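3.2 Looking after the hand-held gripper

Between sessions the gripper is stripped, wiped and put back together on a kitchen tray, a procedure that Mazandarani wrote down and Edwards mostly follows. The joint hardware is checked every 200 picks. Knitwear is the reason. A loose finger closes a shade late, and a late finger on a jumper collects one loop of wool and a good deal of regret. Fibres also creep into the slots of the linkage, where they are patient. We clear them with a soft brush, having tried compressed air once, on a Saturday, near an open tin of grease.
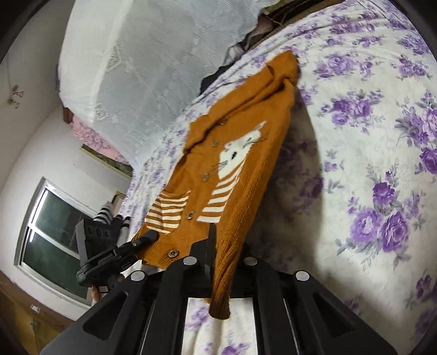
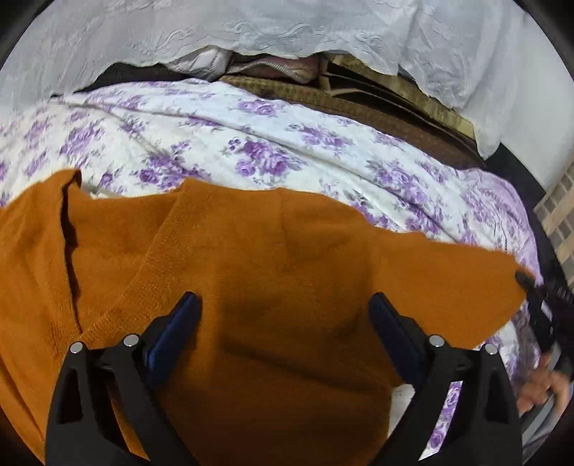
Figure 4. Orange knitwear on the floral sheet. First picture: a sleeve held between the fingers. Second picture: the fingers spread over the garment, with another gripper at the sleeve.

Finger alignment is set by closing the tips on a strip of card and pulling. If the card slides out, the linkage is adjusted and the insult repeated. The Prellholm procedure asks for this every 1000 picks; we do it every 201, the extra one being a counting error in the first log that was kept for consistency. Pads are replaced after up to 2000 picks, or sooner if Edwards has been at the mohair.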